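Nundcombe station – maintenance and setup meeting, minutes

Held Sunday, 2:30 p.m., by call. Present: hardware, calibration, site operations, data intake. Absent: purchasing (report sent in writing).

1. Previous minutes

Accepted with one correction. The spare finger set was listed as stored at Hasari. It is at Vondráček, shelf 11, and the parts list has been changed to match.

2. Condition of the gripper pair

Hardware reported on the bench inspection of the two hand-held units. The left unit passed without adjustment. The right unit had play at the base of one finger. The pivot screw was removed, cleaned and refitted with medium thread locker, and the play is now within the limit on the setup sheet.

The pads on both units are to be wiped with a damp cloth at each break. Solvent is not to be used. The last set treated with solvent went hard along the edges and had to be scrapped – hardware asked that this be added to the setup sheet in bold.

Discussion on whether to replace pads by hours or by inspection. Inspection was preferred by site operations, hours by hardware. Agreed: inspect daily, replace at 800 cycles regardless of condition.

3. Kitchen table task

Site operations reviewed the clearing task. The item list now covers soft packaging, paper, foam and folded cartons. Cartons are gripped across the narrow side with the box upright. Wrappers are to be approached with the fingers open on either side and closed slowly, as thin material tends to slide ahead of the pads when the close is fast.

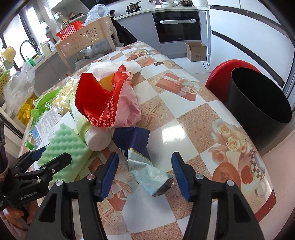
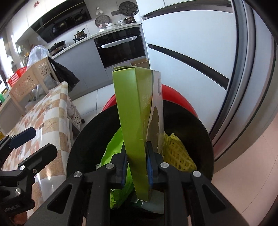
Kitchen task: wrapper on the table between the fingers (first), carton in the grip (second).

Calibration asked for the starting pose to be fixed. At present each operator begins from wherever the arms are comfortable, and the first seconds of a run differ too much to be compared. Agreed to use a common start with both units held level over the near edge of the table, fingers fully open, for a count of three.

Glare from the window side was raised. Site operations will try a sheer curtain before any change is made to exposure settings. If the curtain is not enough, exposure is to be locked on both units at the same value. It must not be locked on one only.

4. Calibration drift

Of the 102 runs checked after the last setup, 17 showed an offset in finger opening between the reported and measured values. All came from the right unit and all were recorded before the pivot screw was refitted. Data intake will keep these runs but mark them so that the opening value is not used.

The zero check is to be done with the fingers closed pad to pad and no object between them. One operator had been doing it against the plastic gauge, which gives a false zero equal to the gauge thickness. The wording on the setup sheet was open to either reading and will be rewritten.

Calibration also wants the check repeated after any knock against a hard surface, including the rim of a bin. Site operations considered this slow but accepted it. The check takes under a minute once the unit is warmed up.

5. Cables and mounting

The strain relief supplied by Banix is too stiff for the wrist angle used when reaching down. Hardware has fitted a softer sleeve on the left unit as a trial. No faults so far. The right unit stays on the original part until the trial ends, so the two can be compared.

Frame screws are to be checked with the torque driver at the start of each day, in the order given on the sheet – outer pair first, then the finger bases. A loose screw is to be taken out and its thread looked at before it goes back in.

6. Purchasing report

Read out. Pads are in stock. Thread locker is on order. The second torque driver has been returned to the Hasari workshop for recalibration and will not be back before February. Until then the driver travels with the units and is signed for in the log.

7. Actions

Hardware: add pad cleaning and the replacement limit to the setup sheet; report on the cable sleeve.
Calibration: rewrite the zero check; issue the common starting pose.
Site operations: curtain trial; brief all operators on the carton grip and the slow close.
Data intake: mark the affected runs and confirm by message when done.
Purchasing: ask Banix for a price on the softer strain relief in small quantity.

8. Other business

Hardware asked that units be packed with the fingers closed and the foam block in place. The last case arrived with the block loose in the lid.

Meeting closed 3:25 p.m. Next meeting at Vondráček, same time, with both units on the bench.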